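We use cookies to remember your reading settings. By continuing to browse you agree to this. Accept | Manage preferences

3.2 Finger pads and wrist camera

The cell at Surnthorpe uses one arm with a parallel gripper, fixed to the same bench as the white work table. The finger bases are the ones supplied with the gripper and have not been changed. The contact faces have been changed twice. The first set was bare, and flat parts with a plastic film over them slid when the arm sped up. The second set, used for all the trials reported in this paper, has orange pads over the black finger bases. The color was chosen so that the pads stand out from dark parts in the wrist camera view, and the same color threshold is used to find both pads at the start of each shift.

Pads are treated as a wear item. The operator looks at them before the first cycle and wipes them with a dry cloth. Solvent is not used on the pads. They are replaced every 30 days, or sooner if an edge lifts or a part has to be gripped a second time more than 4 times in one shift. After a change the operator closes the fingers on a gauge block, reads the opening reported by the controller, and enters the new zero. The old zero is kept in the log so that a bad entry can be reversed.

The camera looks along the fingers from behind the gripper, so the housing always covers part of the view. We left it there because the two contact edges stay visible while the gripper is closed, as in Figure 4. Moving the camera farther out gave a wider view of the table but put the cable where it caught on the wrist at full rotation. 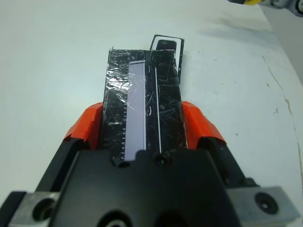 Figure 4. Wrist camera view with the orange pads closed on a flat black part covered in clear plastic wrap. The wrap gives white reflections on the part.

Alun Kneath objected to the fixed interval when he read a draft of this section, and said that a pad in a cell that runs two short shifts a week should not be thrown away on the same day as one that runs around the clock. He would count closures and ignore the calendar. We agree that closures are the better measure. The controller at Surnthorpe does not store them across a power cycle, and the interval was kept for that reason. The cell at Jiviston, which has the newer Werkano controller, will use a closure count.

Film-covered parts need one further setting. Reflections from the film move as the arm moves, and the edge finder sometimes took a bright streak for the edge of the part. Exposure was therefore lowered until the streaks no longer joined into long lines, and the edge search was limited to a narrow band next to each pad. These two values are stored with the part type and should be checked whenever the lamps over the table are replaced or moved.

The mounting screws at the wrist are checked every 2 weeks with a torque driver. In September one was found loose after 18 shifts without a check, and the offset between camera and gripper had to be measured again. The full procedure, written by Leobardo Palacios, is given in Appendix B.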